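Week Nine at Robot Club, or How I Learned to Care About Keys

Posted in April, filed under: school stuff, robots

Okay so I promised a proper club update after the last post got three paragraphs of me complaining about calibration. You get the good stuff this time. We have a task! A real one, that we picked ourselves, with a rule sheet and everything.

Quick catch-up if you're new. I'm in the robotics club at my college, on a team called Larner (the other team is Ritchie, and yes there is a rivalry, and yes they are winning at snacks). Both teams share the same two-arm setup and we trade off. Our semester project is called Drasen, and the idea is that the arms learn to do small household jobs by copying us. One of us drives the arms by hand, the software records it, and then we train on the recordings and see what comes out. Sometimes what comes out is beautiful. Sometimes it is an arm very slowly petting a table.

Picking the task

We went back and forth on this for most of a meeting. Somebody wanted folding shirts, which everybody always wants, and which ate the whole of last semester. I pushed for keys. Small, flat, shiny, annoying. You lose them at home all the time, so a robot that can pick them up and hand them over would be worth having. Kenna Buchanan, our team lead, said fine, but only if we did a handoff too - one arm picks up, the other arm takes. I said yes before thinking about how hard that would be. Classic me.

The rule sheet says the keys start flat on the table, the left gripper lifts them by the ring or by any key, and the right gripper has to take them without either arm bumping the table. Four tries per driver, then you swap. A drop onto the table counts as a miss, and a drop onto the floor counts as a miss plus you have to go get them.

We also agreed to leave the table messy. Ritchie did all their early recordings on a totally bare surface and then their model fell apart the first time someone left a water bottle in view. So we leave bags and boxes in there on purpose and move them around between rounds. I love this rule because it means I never have to tidy up.

Driving is harder than it looks

I thought I'd be good at this! I play a lot of games, I have steady hands, I figured I'd breeze through. Nope. My first recording was me hovering over the keys for so long that Kenna asked if the program had frozen.

The trouble is depth. You think you're right on top of the thing and you're still a good bit above it, and then you overcorrect and poke the glass. Glass is the worst for this by the way, the reflection gives you a second set of fingers to get confused by. What finally helped me was going down slower than feels normal and watching the fingertips only, not the keys. Once I quit staring at the keys I got two clean lifts in a row and made a noise I'm not going to spell out here.

The handoff is its own thing. If you grab by the ring, the keys swing, and the other gripper has to wait for them to settle. If you grab by one key, the rest hang down nicely, but now there's less to hold on to. I'm a ring person. Kenna is a one-key person. We have agreed to record both ways and let the model sort us out.

Where the numbers are

Our data folder is now at 3368 clips, counting all the old practice tasks from the fall. Only 97 of those are keys so far, so there's a way to go. We label everything in Jatero, the little tagging tool one of last year's seniors wrote, and it crashes if you put an apostrophe in the notes. Please, if you join this club, do not put an apostrophe in the notes. I lost an entire evening of tags to the word "didn't."

I've been tagging each clip with where the keys started (left, middle, right) and who was driving. The middle starts are the trickiest for me, with both arms wanting to come in together and me trying to remember which one goes first. Left goes first. It is on the rule sheet. I wrote the rule sheet.
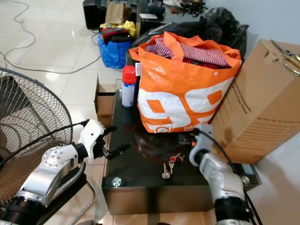

What's next

More key clips, mostly. I want a bunch with the red-covered key facing different ways, and some with the three keys fanned out so they don't all bunch up under the ring. Kenna wants to do a first training run before finals, and I'd like to have the right arm's side a lot smoother by then, my takes are still pretty jerky.

After that we get to try the trained version against Ritchie's sorting task at the end-of-year show. I'll post clips if it goes well. I'll probably post clips if it goes badly too, those get more comments.

If anyone reading has done handoffs with shiny stuff on a glass table, please tell me your tricks! Comments are open, and I do read them, usually at 2 in the morning.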